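3. What the open day did and did not show

The robot laboratory at Nasosville opened its doors to the public in March, and our second source of evidence comes from that visit. The host team, working under the project name Manzano, presented a two-armed system handling kitchen utensils on a tabletop. Visitors were told that 4,000 runs of the task had been attempted over the life of the project and that 3,437 of them were counted as successes. We were given no written definition of success. When we asked whether a run still counted if a person had reached in to straighten a utensil, two members of the team gave us different answers.

We do not think this was bad faith. An open day is a friendly event, and people who have spent a long time with a machine tend to speak well of it. But the number was repeated to every group that came through, and we have since seen it in a local newsletter with the word "attempted" left out. Anyone who wants to cite it should first ask for the log. We asked on 05/04/2021 and have had no reply.

The task itself is harder than it looks to a casual visitor. Utensils are long, thin, and uneven in weight, and they overlap when they are put down. Figure 4 gives an idea of the mix of tools and containers involved.
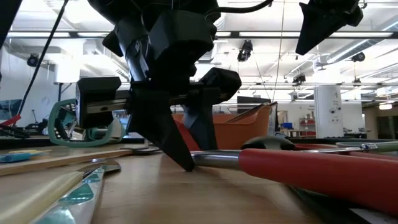
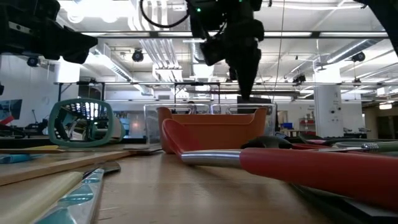
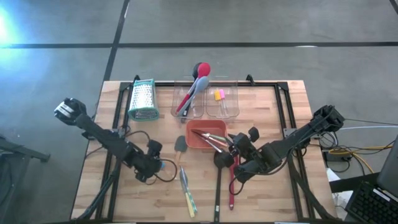 Figure 4. Work at the table during the Manzano open day. The top and middle views look across the tabletop from just above its surface; the bottom view takes in both arms, with the utensil holder at the back of the table and tongs resting in the orange tray.

Our main concern is with how the demonstration was run. Each group of visitors got 5 minutes. The host chose the tools, the host chose where they went on the table, and the host decided when a run had started. One visitor asked for a tool to be turned the other way and was told that this would have to wait until the end. In our group, the end came before the tool was turned.

A second concern is the comparison offered to us. A poster by the door set the Manzano system beside an older one called Nula and claimed a gain of 33 percent. The poster did not say 33 percent of what. It could have meant time per object, or share of runs completed, or something else again. The person standing next to it thought it was time. The older system was trained on a different set of tools and, as far as we could learn, was never tested on the newer set. A gain measured that way tells a reader very little.

For contrast, the earlier visit to Livstead (Section 2) was a much duller show. The arm there was slow and it dropped things in front of people. But visitors could place the objects themselves, and a tally sheet was pinned to the wall where anyone could read it. We came away knowing less about what the builders hoped for and a good deal more about what the machine did.

We therefore treat the Nasosville figures as claims made by the hosts and leave them out of the pooled results in Table 2. They appear in the appendix, marked as unverified, and will be moved if the log is released. Our own notes from the day cover too few runs to support a rate of any kind, and we do not report one.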